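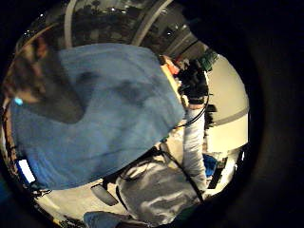 Category: Workplace Safety / Forms and Checklists / Tables and Seated Work

Table Workstation Inspection - Claslow, second floor
Inspected by: Ayman Kettani
Date: 2023-12-04
Previous inspection: November

Scope: tables used for seated handling work, the loose items kept on them, cables at and below table height, seating, lighting, and the walkway behind the chairs. Building wiring and sprinklers are covered by the landlord's own inspection and are not repeated.

Ratings: OK = meets the requirement. MINOR = correct during normal tidying. FIX = correct before the next work period. N/A = does not apply.

SECTION A. TABLE AND SURFACE

A1. Table stands level and does not rock when leaned on. OK
Comment: Checked with body weight at each corner. The rear left foot on the window table was shimmed in November and the shim is still in place.

A2. Legs, fasteners and crossbars tight. OK
Comment: Jamwood tables loosen at the crossbar bolts after being dragged. Tables should be lifted by two people when moved.

A3. Edges and corners free of splinters, chips and raised trim. MINOR
Comment: One rough spot on the underside at thigh height, seated position. It catches fabric. Sand and seal.

A4. Cloths and mats lie flat, with no fold at the near edge and no overhang that can be pulled by a knee or sleeve. MINOR
Comment: Cloths shift during the day. Smooth them out at each change of person. Do not use tape with a strong adhesive on the wood; the finish lifts.

A5. Surface clean and free of food residue. OK

SECTION B. LOOSE ITEMS ON THE TABLE

B1. Only items needed for the current task are within the work area. Other items are set to one side.
Rating: OK, see comment to B3.

B2. Tall or top-heavy items stand clear of the path of the arms. FIX
Comment: Applies to vases, bottles and upright cans. The required position is behind or beside the work area, far enough away that a sleeve passing over the table does not touch the rim.

B3. Items stored at the side do not migrate toward the table edge. MINOR
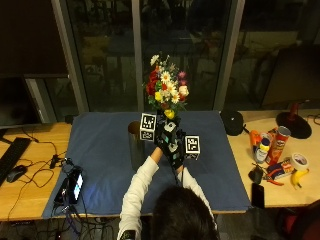

Item placement was assessed with the person seated and the task under way, as an empty chair says little about reach. Flowers add width at the top, and a bouquet swings through more space than the hand holding it. The metal vase is on the blue cloth, inside the same area where the bouquet is being handled, and this is the basis for the FIX rating in B2. The side cluster is acceptable as a storage zone, with two remarks: the phone is near the table edge and should be moved inward, and the red-handled pliers should be kept in a tray when they are not part of the task. The banana may stay if it is an item for handling. If it is lunch, see B6.

B4. Vases and other open containers are empty before they are placed on a table with electrical equipment. Not rated
Comment: The contents of containers were not checked at this visit. Add to the start-of-day round. Where a task needs water, move electronics to another table first - a cloth soaks up a small spill but carries it sideways under whatever is standing on it.

B5. Hand tools in sound condition. Jaws, blades and points closed or covered when at rest. MINOR
Comment: Condition is good. Storage is inconsistent. A shallow tray from the Wallner order is available in the cabinet and has not been unpacked.

B6. Food for eating is kept off the work tables. OK
Comment: Food and drink packages used as handling items should be marked with a dot on the base so that they are not opened by mistake. Perishable items are replaced when soft or leaking.

B7. Cut flowers: no thorns, wire ends or broken stems exposed at grip height. Fallen leaves and petals removed from the floor. OK
Comment: Petals are slippery on the pale flooring and hard to see. Check under the chair as well. Anyone with a known pollen allergy should be asked before fresh flowers are put out. Artificial stems need the same check for wire.

SECTION C. CABLES AND ELECTRICAL

C1. Plugs, cords and strain reliefs undamaged. OK

C2. Cables on the table are bundled and routed to the rear. FIX
Comment: On the table with the blue cloth, the black cables beside the small device gather in a tangle at the front and drop over the front edge, on the side where the person sits. A cable in that position can be pulled by a knee, and the device with it. Reroute to the rear or side. If the length does not allow this, clip the bundle to the edge with enough slack for normal movement.

C3. Cables worn on or attached to a person have slack at full reach and do not cross the chair wheels or seat edge. MINOR
Comment: Have the person reach to the far side of the table and then lean back. Watch the cable through the whole movement. It should neither go taut nor form a loop large enough for a foot.

C4. Table lamps stable, with the cord away from the work area. OK
Comment: The cord should leave the table by the shortest route that does not cross a sitting position.

C5. Power strips mounted or resting flat, not hanging by their own cord, and not plugged into another strip. FIX
Comment: One Tomow strip is hanging below the corner table. Screw it to the underside using the slots provided. No strips were found plugged into each other.

C6. Keyboard, mouse and similar items moved out of the way when not in use, with their cables lying flat. OK

C7. Battery-powered devices charged on a hard surface. Discontinue use if the case is swollen or discolored. OK

SECTION D. SEATING AND POSTURE

D1. Chairs intact, with all wheels or feet present. OK
Comment: 8 chairs checked. Seat height adjusts and holds on all of them.

D2. The person can reach the whole work area without rising from the seat or twisting at the waist. OK
Comment: If an item has to be fetched from the far rear edge more than a few times, bring it forward for the length of the task.

D3. Forearms are not pressed against a sharp table edge. MINOR
Comment: Related to A3. Wrist straps and bands press into the skin when the arm rests on the edge. Loosen them or add padding.

D4. Long hair, loose cuffs and lanyards secured where they could catch on items being handled. MINOR
Comment: Long sleeves are permitted. Cuffs should fit at the wrist. Hair ties are kept with the first aid supplies.

D5. Breaks taken. OK
Comment: Verbal confirmation only. A written log is not required for this type of work.

SECTION E. LIGHTING AND ROOM

E1. Lighting at the table surface meets the site minimum of 400 lux. OK
Comment: Measured at the center of each table, with the meter flat and the inspector standing clear. Retake readings with the person seated - the shadow of the head and shoulders falls on the near half of the table.

E2. No direct glare from lamps into the eyes of the seated person. OK

E3. Walkway behind occupied chairs kept clear. MINOR
Comment: Narrowest point measured 98 cm with the chair pulled in. Bags were on the floor at this point and were moved during the inspection.

E4. Floor free of dropped small parts, tape scraps and packaging. OK

E5. Exit route and extinguisher visible from the tables. OK

SUMMARY OF CORRECTIONS

There are 3 FIX items:

B2 - Move the vase and any similar tall items out of the arm path.
C2 - Untangle and reroute the cables at the front edge of the table.
C5 - Mount the hanging power strip.

B2 and C2 can be closed by whoever is using the table. C5 needs a screwdriver and the power switched off at the wall. MINOR items are to be handled at the regular tidying and will be rated FIX if they are still open at the next visit.

Add to next form: water check for open containers (B4), separate line for stored tools, second light reading with the seat occupied (E1).

Signed: A. Kettani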